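Stock feed changes in Skukex 8

Customers who send stock levels from Skukex to the Trujillo warehouse system will need to check their unit of measure table before upgrading to version 8. The old table had one column for the unit and guessed the pack size from the item card. In version 8 the pack size has its own column, and a blank is treated as 1.

Mehwish Bugti on the support desk has put together a short checklist. Export the table first, under Setup > Feeds > Units, and keep the file. Run the upgrade, open the same screen and compare the two. Any item sold by the case should show a figure in the Pack column. Plinbridge had 13 items with blanks and fixed them by hand in a morning.

The import file is still limited to 2,000 lines. Larger tables have to be split, and the header row must be repeated in each part.
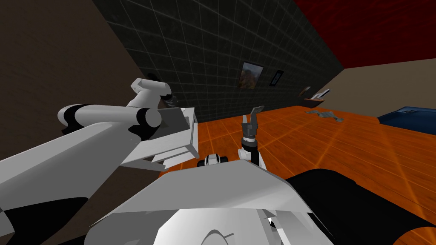 Sites that stay on version 6 can leave the table alone. The feed will go on working as before, but new fields such as batch number will not be sent. Support for version 6 ends in May.

Questions about the table should go to Mehwish. Benedetta Sanna is looking after upgrade bookings for Ilden and Plinbridge, and needs the name of your test company when you book.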